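報道関係各位

2018年12月6日
株式会社ニヴィス

動画配信サービス「Litov」、冬の特集「家で旅する地中海」を2月に配信
ポルトガルの連続ドラマ『エステヴェス家の夏』など16作品を追加

株式会社ニヴィスは、運営する定額制動画配信サービス「Litov(リトフ)」において、冬の特集「家で旅する地中海」を2月1日より配信します。南欧を舞台にした映画とドラマを集めたもので、新規に追加する16作品を含め、対象は全40作品です。

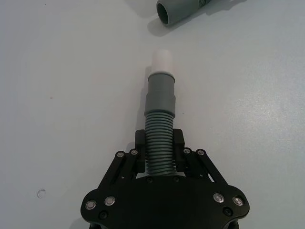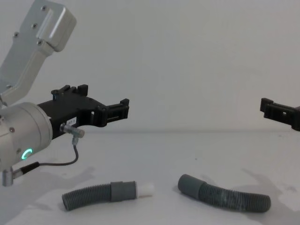 灰色のホースと白い天板の作業台

■特集の内容
中心となるのは、日本初配信の連続ドラマ『エステヴェス家の夏』(全8話)です。港町で食堂を営む一家の三世代を描いた作品で、監督はエンリケ・フィゲイレド、主演はマダレナ・カルヴァリョが務めます。日本語字幕版を2月1日に第1話から第4話まで、翌週に残りの4話を配信します。吹替版の配信は春以降の予定です。

このほか、島の郵便局を舞台にした喜劇や、オリーブ農家の一年を追ったドキュメンタリーなども対象に加わります。作品の一覧は1月中旬にLitovのサイト内で公開します。

■編成担当 川口勇のコメント
「冬は一作品を続けて見る方が増えるため、毎年この時期に長めのドラマを用意しています。今回は料理や市場の場面が多い作品を選びました。『エステヴェス家の夏』は1話が40分ほどと短めで、平日の夜にも見やすいと思います」

■視聴方法と料金
Litovの会員は、追加料金なしで全作品を視聴できます。パソコン、スマートフォン、タブレットのほか、対応するテレビでもご覧いただけます。スマートフォンとタブレットのアプリではダウンロード再生も可能ですが、一部の作品は権利の都合により対象外です。

新規登録の方には、初月の利用料を289円(税込)とするキャンペーンを2月末日まで実施します。2か月目以降は通常料金となります。過去に登録したことのある方は対象になりません。

■プレゼント企画
期間中に特集の作品を1本以上視聴し、専用ページから応募した会員の中から、抽選で100名に『エステヴェス家の夏』のレシピ小冊子を贈ります。当選者の発表は発送をもって代えさせていただきます。

■配信概要
特集名:家で旅する地中海
配信開始:2月1日 正午
対象作品:40作品(うち新規追加16作品)
字幕:日本語
配信地域:日本国内

※配信作品および日程は変更になる場合があります。

本件に関するお問い合わせ
株式会社ニヴィス 広報室
お問い合わせは当社サイトの報道関係者用フォームより承ります。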